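Joelle Karaki
2023-11-23

Notes on the vocal chain for the Musard EP, now that the masters are delivered. Six tracks, all rap, one singer on two hooks. Posting this in pieces.

Lead vocals were cut at 24-bit, 48 kHz, peaks at -10 dBFS. No compression on the way in. Musard moves off the mic when he gets loud, and a tracking compressor brings up the room every time he does it.

High-pass at 90 Hz on the lead, 12 dB per octave. I tried it higher on track two and his low register went thin against the 808.

Doubles only on the last word or two of a bar. Panned 50 left and 50 right, high-passed much harder than the lead, no de-esser. I cut the consonants off by hand instead. Slow work, cleaner result.
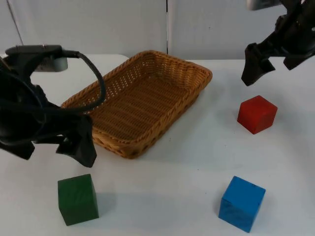
Why not just copy the lead and delay it for the doubles?

A copied take has the same pitch and timing as the lead, so a short fixed delay gives you comb filtering, and it gets worse when the track is summed to mono. A second performance drifts enough to avoid most of that.

Ad-libs went through a band-pass and a slap delay at 90 ms, feedback at zero. Afaf Awwad recorded most of them in January, before the verses were final, so four had to be moved and one dropped.

Compression on the lead is two stages. First one fast, catching peaks only. Second one slow, 3 dB of reduction at most. The hooks on tracks three and five skip the second stage.

The verse on "Postma" is a single take, all 15 bars of it. The missing bar is deliberate. Zaid Ghanem built the beat switch to land early and we left the reverb tail running across it. 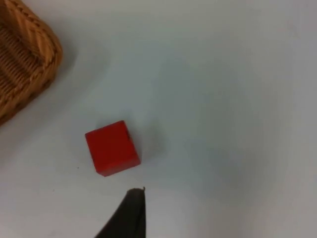
MIXING / LOW END

The 808 and the kick are never at full level together. Kick triggers a gain dip on the 808, 4 dB, release set by ear for each song.

Small-speaker check: saturation on a parallel 808 bus, high-passed at 600 Hz, tucked in until the bass line can be followed on a phone. Lina Daher asked for more of it on track four. She was right.

Clean versions use reversed audio for the edits, no silence. Instrumentals and a cappellas are printed from the same sessions.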